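Wednesday, steamer task, planner and wrist perception

Picked up where the Trurberg notes left off, with a strong coffee and the promise to myself that I'd stop changing two things at once. Dezső Lakatos had left the new Yeoman branch merged and ready for me (thank you, Dezső, and thank you for the comments in the config, which I read all of). Yeoman is now deciding the order of the transfers by itself from whatever Zunon reports, where last week we were still feeding it a fixed list. So today was mostly a matter of seeing how the two get along when the world in front of them is shiny, round and full of holes.

Setup the same as before: dough balls to be moved between the plate and the steamer, tray in, both arms live, left arm allowed inside the pot and right arm kept to the plate side by a keep-out volume. Gripper speed limit unchanged. I restarted everything before the first run, including Stumby, which I've been forgetting to do and which holds on to its old force offsets if you let it.

Morning: the tray is eating our detections

First thing I looked at was the left wrist stream with Zunon's overlay turned on, and my heart sank a bit. On the plate it's lovely. Dough on white ceramic is low contrast and I'd been worried about that for weeks, and it copes just fine, the outlines hug the dough nicely. Then you bring the tray into view and it starts reporting small round things everywhere. The bosses in the middle of the tray are the worst of it. They're domed, they're round, they have a highlight on top, and to a detector that has been taught "pale round lump with soft shading" I suppose they look like a promising family of tiny buns. Zunon gave one of them a higher score than a real dough ball, with great confidence, and Yeoman very politely planned a grasp on it.

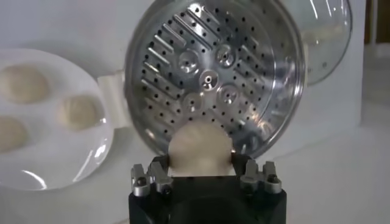
Wrist view, dough between the fingers with the tray right behind it. The raised bosses mid-tray are what Zunon keeps picking up.

Tried the obvious thing first and raised the score threshold. It gets rid of the bosses and also gets rid of the dough whenever the dough overlaps the tray in the view, so no good. Put it back.

Second try was a size gate. Zunon already gives us mask area in pixels, and I set the minimum to 2,000 for anything in the tray region. Much better! The bosses drop out at every working distance I tried except very close in, when the gripper is nearly at the tray and everything is large. For that case I've added a rule that Zunon can't introduce a new object during the final approach. It may update the ones it already has, or lose one, but it can't discover a new one at the last moment. Dezső suggested something like this back in the fall and I argued against it at some length, so I have now written him a message saying he was right. He replied with a single thumbs up.

The slots in the tray are a separate annoyance. They don't make false detections but they do break up the mask edges where a dough ball sits in front of them, and then the centroid wobbles by a few millimeters from one update to the next. I've put a short median filter on the centroid and it looks calmer. I'd like to do this properly at some point, with the mask itself, but the filter will do for this week.

Note for whoever reads this next: the filter is in the Zunon node and should stay there. I had it in Yeoman for an hour and it made the replans feel sticky.

Late morning: where does Yeoman think the rim is

With detection settled down a bit I moved to the rim clearance, which has been on the list forever. The pot is modeled as a plain cylinder with a thick wall, plus a box on each side for the handles. The wall thickness is a fudge that I put in myself, I'm fairly sure, on a Friday. It's generous. It is so generous that Yeoman finds very few entry poses and ends up coming in from steep, awkward angles with the wrist nearly at its limit.

I parked the gripper open beside the pot and jogged it through a set of poses by hand, comparing the camera view with the collision model at each one. It's slow going but I rather like this kind of work, it's the closest I get to knitting. The model says contact in a good many poses where you can plainly see air between the fingertip and the steel. What I hadn't taken in until today is how much the pads lean inward compared with our model of them. We model each finger as a straight box, and a straight box wide enough to hold the bracket and the pad sticks out on the side where there's really nothing. So the pot was fat and the fingers were fat and between them they were shutting out half of the good approaches.

Split the finger model into two boxes now, one for the brackets and one, tilted, for the pad. Thinned the wall. Left the handles alone, I don't trust the pose we have for them and a soft-looking white blob against a white wall isn't something I want to tune by eye. Replanned the saved set of problems and Yeoman finds a path for all of them, with far gentler wrist angles. Planning got slower with the extra boxes, though I can't say I noticed it while sitting there.

One thing I did notice from this side: the polished bands on the outside of the pot give us bad depth, with patches that come and go as the wrist turns. It doesn't matter while the pot is a fixed model. It'll matter the day we ask Zunon to find the pot for itself, so I'm writing it down here where I'll forget it in an orderly fashion.

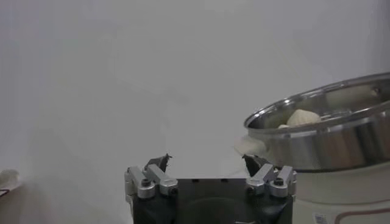 Afternoon: Stumby and the soft grasp

Stumby is the piece that decides "I'm holding something" from finger position and motor current, and it was written for blocks. Blocks push back. Dough gives a little and then gives a little more, and Stumby waits for the current to settle, and it doesn't settle, and meanwhile the fingers creep inward and you get a dough ball with a waist.

What I changed:

Hold decision is now taken on the first clear rise in current, then confirmed after 300 ms. If the rise is still there, call it held and freeze the finger position. No more creeping.

The release is position only. We used to wait for the current to fall back to zero before retreating, and dough likes to stick to one pad, which confused the logic no end.

Added a "held, unsure" state between held and empty. Yeoman treats it as held for collision purposes and asks Zunon for a second look before committing to the place motion. I went back and forth on whether this belongs in Stumby or up in the planner, and I'm still not certain, so if you have feelings about it please come and find me.

Did 18 runs with the new logic, logging all of it. The logs are in the usual folder under build 2 (the first build has the wrong sign on the confirm test, please ignore it, I've left it there only so the numbering makes sense). I haven't gone through them properly and I don't want to write down a success rate from memory. My impression from the chair is that the shapes come out rounder and that the pauses are more noticeable than I'd like. We could overlap the confirm with the start of the lift.

Both arms

Last part of the day was the head camera view with both arms in the plan, to check that the keep-out volumes agree with what we see. The left wrist going down into the pot blocks a good part of the tray from above, and Zunon's head-view tracks for the buns swap identity when the wrist comes between them. Left becomes right and right becomes left, and Yeoman believes it. The wrist camera has no such trouble, as you'd expect, so for now the head view is allowed to say how many there are and the wrist view gets to say which is which.

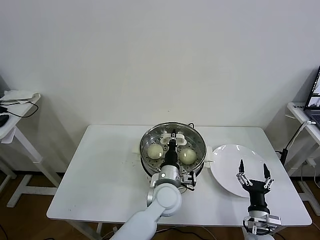 Head camera. Left wrist down between the two buns, right gripper open over the plate. This is the pose where the track IDs swap.

The right arm was well behaved. It sat open in its ready pose while the left was busy, which is what Yeoman asked of it, though I think the ready pose could come back toward the base a bit. It's inside the area the left elbow might want on some of the wider approaches. I checked the minimum distance in the viewer and it's fine in every plan I have saved. Still, I'd sleep better with more room.

For tomorrow, or whoever gets in first

Restart Stumby. Really do.

Go through the build 2 logs and tag each release as clean or sticky. Dezső has a small script from Trurberg for jumping to the release timestamps, ask him where it lives now.

Move the right ready pose back and replan the saved set.

Try the confirm-while-lifting idea, slow speed only.

Handle poses: measure them with a ruler like civilized people.

Size gate is a plain constant in the Zunon config at the moment. It ought to depend on distance. I started writing that at ten to six and thought better of it.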